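Notebook, gripper purchase planning
January, started 9:40 in the morning

I continue from the last entry. The quote from Doteck arrived and Aba Tsikata forwarded it before I had my coffee, so I worked on it first.

Doteck asks 3,216 for one pair of hand-held grippers, with the mounting plates and one set of spare screws. Finger pads are not in this price. I wrote to them to ask if the pads can be ordered alone, as we will wear them out faster than anything else. Pad set is 80 in their list, but the list is from last year and I don't trust it fully.

Venine answered also. They are cheaper for the body, but delivery is 6 weeks and they want payment before shipping. Our purchasing office does not like this. I remember the discussion about the calibration table and I do not want to have it again.

Mitsotakis-Vlachou: no answer yet. Aba will phone them in the afternoon. If they only offer the complete package with the software license, we can drop them, we have our own recording tools and they work.

What we need to decide before the request goes in:

One pair or two pairs. With one pair, when a finger is broken the whole collection stops. With two pairs we can work in two rooms, but then we need a second person who is trained, and the budget for hours is already tight. My proposal is one pair now, plus spare fingers, and the second pair goes to the next request.

Props. We forgot this line completely in the first version. Fruit, vegetables, plates, trays, plastic sheets to protect the bedding. I put 700 for the whole period. Aba thinks it is too much if we use plastic fruit. I think mixed is better, real fruit has different weight and gets soft, and the plastic one always gives the same grasp. We should check with the Stondutel people which one they used, their task list looks very similar to ours.

Home setups. I prefer to keep the furniture that is already in each room and not buy a test bench. A bed is a difficult surface, the tray sinks a little on one side when you press, and this is useful for us. So no bench in the request. I crossed it out in the sheet, please do not put it back.

Storage and batteries: copied from the old request, numbers not checked. Aba, can you look at the charger line? It appears two times and I am not sure if this is a mistake or two different chargers.

14:15. Mitsotakis-Vlachou called back. Only the complete package, so they are out. I moved their quote to the folder with the old ones.

Still open: the pad price from Doteck, the charger line, and a sentence for the form that explains why the fruit is a consumable and not catering. I have a first version of this sentence but the grammar is not good, Aba will correct it.

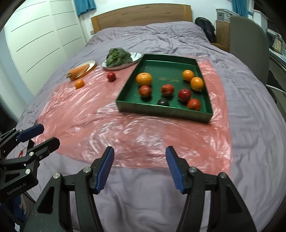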